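From: Mwanaisha Mwakalinga
To: teleop-users list
Subject: Re: [teleop-users] wrist view useless near big objects?

Quick one between meetings, sorry for brevity and typos.

On the evening of the April call, Pestcombe wrote:

> We're collecting demos in sim with the hand controller, kitchen set,
> new textures. Operators keep complaining that once the arm is down by
> the counter block the wrist view is mostly block and they lose track
> of how far off the surface they are. Two of them have started going
> in from above every time, which is fine for them but the policy then
> only ever learns one approach.
>
> Is anyone still recording with the wrist view alone? Or do you give
> the operator a second view and then hide it from the policy? Feels
> like cheating but I can't say why.
>
> Also, does anybody bother randomising the wall and counter textures
> during collection, or only afterwards on replay?

Taking these out of order.

Textures: on replay, always. We tried it live for a fortnight on Zaidi and the operators hated it. Every reset looks like a different kitchen, they slow right down, and you get that little hunting wobble at the start of each demo while they work out where they are. The policy learns the wobble. Record on one plain set, save the full sim state at every step (not just the joint angles!! we lost a whole batch that way), then re-render with whatever stone and wood you fancy. Cheap, and you can do it again when somebody changes their mind about the lighting.

Do check the re-renders by eye though. Some of the stone ones put much the same texture on block and wall. 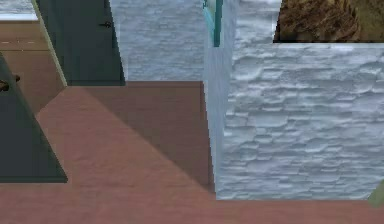 Second view: yes, give it them. It isn't cheating as long as the policy could in principle work out the same thing from what it does get. If the operator is dodging something the policy can never see, then you've got a problem, the demo looks like magic from its side and it'll average over the lot. Our rule is the operator may glance at the side view to line up but we throw out any demo where the deciding bit was never in a recorded view. Takes one person an afternoon. Last round we binned 21, mostly drawer pulls.

Approach direction: you have to ask for it. Left alone people settle on one habit by the second session and stay there. We put a start pose on screen and they have to begin from it, 12 of them in rotation, 2 deliberately awkward. Grumbling for a day, then fine. Kiladov did something similar with the real arm, guiding it by hand, and had the same experience — though by hand you also get people leaning on the wrist and the force readings are rubbish, so don't mix those in with the remote ones without a flag in the metadata.

One more thing, what's your controller scaling? If it's 1:1 near the counter, drop it. We halve it on a foot pedal. Made more differnce to the surface problem than any of the view stuff, should of said that first.

The replay script is in the Cultora repo under tools, needs the newer loader, ignore the readme as it's out of date. Shout if it falls over on your scene files.

Mwanaisha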